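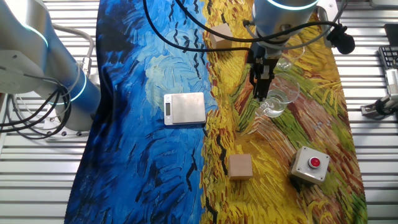
一位买家的评价：长幅台布横着折一道再进辊，出来两条边是齐的，折痕也在正中；原先用手持熨斗，熨到后半截，前半截又皱了。要挑毛病的话，踏板线短了点，机器放在台子靠里的位置就得自己挪线。

Odow 825 台式辊式熨平机

型号：Odow 825
类别：小型平幅织物熨平设备
适用场所：民宿、小型餐厅、布草间、家庭工作室
供货状态：现货，Berport 仓库发出

产品概述

Odow 825 是一款台式辊式熨平机，用于熨平台布、桌旗、餐巾、枕套、床单、窗帘等平幅织物。织物由操作者从前侧送入，经包覆辊带动，在加热靴与辊面之间受压、受热，从后侧送出。设备不含蒸汽发生器，熨平所需的水分来自织物本身，织物应在微潮状态下进辊。

本机不适用于带有硬质纽扣、金属拉链、铆钉、亮片、厚层胶浆印花或热熔贴片的制品。成衣的袖子、领口、褶裥部位可以局部处理，但不属于本机的设计用途，相关操作不作说明。

辊的一端为悬空结构，枕套和筒状织物可以直接套入。幅宽大于辊长的织物须先折叠，折叠方法见下文“宽幅织物”一节。

主要参数

有效辊长：825 mm
辊体外径（不含包覆层）：100 mm
整机净重：22 kg
温度档位：7 档
辊速：慢速、标准两档
加热靴材料：铝合金，工作面经抛光处理
辊体：钢管，表面打孔，用于排出潮气
包覆层：底层钢丝棉垫，中层毛毡，外层棉布套
送料控制：脚踏开关，按下转动，松开停止
压靴控制：手柄，带自锁
电源：单相交流，电压见机身铭牌
插头：带接地极
安装方式：台面放置，或安装于 Hirham 专用支架

以上参数以机身铭牌和随机合格证为准。不同批次的外壳颜色可能有差别，不影响使用。

结构说明

机体由底座、侧箱、辊组件、加热靴组件和前后托板组成。侧箱内装有电机、减速器和控制板，位于操作者左手一侧。辊由侧箱单侧支撑，右端悬空。加热靴位于辊的上方，呈弧形，弧面半径与包覆后的辊面匹配。压靴手柄抬起时，加热靴与辊面分离；手柄压下并越过止点后，加热靴贴合辊面并保持压力。

前托板用于铺展待熨织物，可以向下翻折。后托板为镂空结构，熨好的织物落在上面，余热和潮气可以从下方散走。后托板不承重，不要把叠好的布草堆放在上面。

加热靴两侧各有一个温度传感器，控制板按两者中较高的读数调节加热。另设一只独立的限温器，动作后不会自行复位，须断电冷却，再按压底座背面的复位钮。限温器反复动作时应停止使用并联系售后。

辊体包覆层

出厂配装的外层布套由 Mabaso 供货，为本色平纹棉布，经过预缩。布套两端穿有抽绳，拆装不需要工具。

包覆层的状态直接影响熨平效果。包覆层过薄或局部压实后，辊面与加热靴的贴合不均匀，织物上会出现与辊轴平行的亮痕，或者一侧平整、另一侧仍有皱纹。出现上述情况时，先取下外层布套检查毛毡，毛毡表面应平整，无硬块，无焦黄。毛毡接缝为对接，不可搭接。

更换布套的步骤如下。

断开电源，待加热靴完全冷却。
抬起压靴手柄，解开两端抽绳。
用手转动辊体，将旧布套沿转动的反方向退下。
新布套用清水洗一遍，晾至微潮。
将布套的起始边贴在毛毡上，沿送料方向卷绕，边卷边向两端抹平。
收紧抽绳，绳结塞入辊端凹槽内。
通电，设为中间档，空转至布套干透，再压靴。

新布套首次使用会有少量浮毛，建议先用一条旧床单过辊数次。

温度档位

1 档：腈纶、部分醋酯织物
2 档：锦纶、涤纶薄织物
3 档：涤纶台布、涤纶窗帘
4 档：真丝、黏胶织物
5 档：涤棉混纺
6 档：纯棉
7 档：亚麻、厚棉

织物成分不明时从 1 档开始，在边角试熨，逐档上调。混纺织物按耐热性最低的成分选档。洗涤标签与本表不一致时，以洗涤标签为准。

升温较快，降温较慢。同一批布草中含有不同成分时，应按从低档到高档的顺序安排。由高档调到低档以后，须等指示灯停止闪烁再进料。

指示灯常亮表示达到设定温度，慢闪表示正在升温或降温，快闪表示传感器故障。快闪时加热回路自动断开，辊仍可转动，以便将辊间的织物送出。

印花织物

印花织物的成分与印花工艺要分开判断。活性印花的棉麻织物，颜料与纤维结合，正反面均可接触加热靴。分散染料转移印花的涤纶织物，温度过高时染料会再次升华，沾到布套上，再由布套转移到后面的浅色织物，因此不得超过 3 档。涂料印花的织物表面有一层黏合剂，过辊时印花面应朝向辊面，背面接触加热靴。

大面积深色满版印花的台布和桌旗，首次熨平前应做沾色检查：取一块白色棉布，喷潮，与印花面叠合，用手持熨斗按相同温度压住片刻，揭开后白布上没有颜色，方可过辊。有沾色的织物应单独安排在最后一批，过辊时在印花面加垫一层白布，用后取下辊上的布套清洗。

仿手绘、仿油画笔触一类的图案，浅色与深色相邻，沾色后不易察觉，检查时应选取深浅交界的部位。

带有金银粉、发泡浆、植绒的印花织物不可过辊。

织物含水量

含水量是熨平质量的主要变量。水分不足时，旧折痕无法消除，提高温度也不能补偿；水分过多时，辊面包覆层吸潮，后续织物出料发软，放置以后再次起皱。

纯棉和亚麻织物，洗后经甩干可以直接过辊，通常需要过两遍，第二遍翻面。已经晾干的织物应均匀喷水，卷起，装入塑料袋中放置一段时间，使水分扩散均匀。涤棉混纺织物的含水量应比纯棉低，手摸有凉感即可。纯涤纶织物晾到接近干燥再过辊。

不要在织物进辊的同时向加热靴喷水。水滴落到加热靴上会留下水垢，水垢又会在浅色织物上形成黄点。水质较硬的地区，喷壶内应使用纯水。

上浆织物可以过辊。浆液应充分渗入纤维，表面不得有未溶的颗粒。喷雾式浆料喷后须静置，再行进料。连续熨平上浆织物后，加热靴表面会积一层浆膜，按“清洁”一节处理。

进料操作

操作者坐于机器正前方，脚踏开关放在脚下，踏板后缘抵住防滑垫。

将织物铺在前托板上，使纱线方向与辊轴垂直或平行。斜向进料会把织物拉成菱形，熨平以后难以纠正。
抬起手柄，将织物前缘搭到辊面上，转动辊体，使前缘进入加热靴下方。
压下手柄。
踩下踏板，双手在前托板上向两侧轻展织物，手指不得越过护指条。
接近末端时减慢送料，扶住两角，使末边平行进入。
织物完全送出后抬起手柄。

辊停止转动时必须抬起手柄，织物不得在受压受热状态下停留。踏板松开后若未抬起手柄，蜂鸣器会鸣响，继续不处理则自动切断加热。

折边较厚的织物，先送入较厚的一边。带流苏的台布将流苏向内折到台布背面，熨平主体以后再单独梳理，流苏部分不受压。绣花织物绣面朝向辊面，毛毡层可以容纳绣线的厚度，绣面不会被压扁。

宽幅织物

幅宽大于辊长的台布、床单应沿长度方向对折，折后幅宽仍大于辊长的，再折一次。折叠层数越多，内层得到的热量越少。处理四层织物时应使用慢速，并翻面再过一遍。

台布对折后会在中线形成一道折痕。餐厅台布一般保留此折痕，用于铺台时对中。不需要折痕的，可在熨平以后展开，将中线部位单独横向过辊，过辊时两侧由托板托住。

很长的桌旗和台布在出料一侧会堆积，应在后托板后方放置晾杆或推车承接。刚出料的织物含有余热，立即折叠会形成新的折痕，应先平铺或挂放到室温。

圆形台布从直径处开始折成半圆，由直边先进料。圆形台布的边缘为斜纱，双手不要向两侧拉展，只作托送。

安装要求

放置台面应水平、稳固，能承受整机重量和操作时的压力。台面不得为可燃的软质材料，机器下方不得铺垫布料。后方应留出足够空间供织物落下，上方不得有吊柜或悬挂物，以免潮气聚集。

Hirham 支架为折叠式，带两只可锁定脚轮。安装时将底座的四个孔位对准支架的定位销，从下方旋入手拧螺栓。支架配有承布杆，可以装在前侧，也可以装在后侧。移动支架前应断电，待加热靴冷却，电源线绕在侧箱的线钩上。

机器应单独使用一个插座，不使用延长线盘。插座须可靠接地。首次通电前检查铭牌电压与供电是否一致。

运输途中加热靴与辊面之间夹有一块纸板，通电前必须取出。

清洁

加热靴工作面每周检查一次，布草间连续使用时每班检查一次。轻微的浆膜和染料沾污，在微温状态下用潮棉布擦拭。较重的沾污使用随机附带的清洁布：加热到 2 档，将清洁布按普通织物过辊，再用一块干净棉布过辊一次。不得使用钢丝球、砂纸和刀片。

清洁后可以在加热靴表面薄涂一层熨烫专用蜡，随后用废布过辊，直到废布上没有蜡痕。涂蜡过多会渗入布套，造成布套变硬。

外层布套可以机洗，水温按普通棉织物掌握，不加柔顺剂，不漂白。毛毡不可水洗，只能拍打和晾晒。外壳用潮布擦拭，侧箱散热口用软毛刷清理棉绒。

长期不用时，抬起压靴手柄存放。压靴状态下存放会在毛毡上留下永久压痕。

常见问题

熨后仍有细皱
检查含水量和档位。两者都正常时，检查包覆层是否压实。

织物跑偏
多为进料时一侧受拉。排除操作原因后，检查布套两端抽绳的松紧是否一致。

织物表面发亮
深色棉织物和羊毛混纺织物直接受压时易出现极光。降低一档，背面朝向加热靴，或加垫白棉布。

出料有焦味
抬起手柄，断电。检查加热靴上有无残留的合成纤维。残留物冷却后用木刮片清除。

辊不转动
检查踏板插头。踏板插头为三芯旋入式，应旋到底。踏板正常而辊仍不转动，可能是电机过热保护动作，待冷却后再试。

出现异响
单侧有规律的摩擦声，通常是抽绳绳结从凹槽中脱出。连续的低沉声响应报修，不要自行拆开侧箱。

紧急退布

停电或故障时，加热靴仍有余热，应立即抬起手柄。若手柄因织物缠绕无法抬起，拉动侧箱前方的红色释放杆，加热靴自动弹起。随后将随机附带的摇把插入辊端六角孔，向送料的反方向转动，退出织物。释放杆动作后须手动复位，复位前设备不加热。

装箱清单

主机
脚踏开关及连接线
前托板、后托板
外层布套（备用）
清洁布
摇把
复位钮护盖
使用说明书、合格证

选配件

Hirham 折叠支架
加长型踏板线
承布杆
Mabaso 加厚布套，适用于绣花织物较多的场合
木刮片
熨烫专用蜡

选配件单独包装，可与主机同单发货。Mabaso 加厚布套与出厂布套的抽绳规格相同，换用以后温度指示不变，进料时应改用慢速。

配送与售后

主机由 Berport 仓库以木托盘发货，收货时请当场检查外箱四角和侧箱一面。外箱破损的，拍照后再签收。工作日中午前确认的订单当日出库，周四为仓库盘点日，顺延至次日。

包覆层、布套、清洁布属于易耗件，不在保修范围内。加热元件、电机、减速器和控制板在保修期内出现非人为故障，由售后更换。送修前请取下托板和布套，用原包装固定加热靴，纸板须重新夹入加热靴与辊面之间。

报修时请提供机身编号、常用织物成分、故障时的档位和指示灯状态。机身编号在底座背面，复位钮的下方。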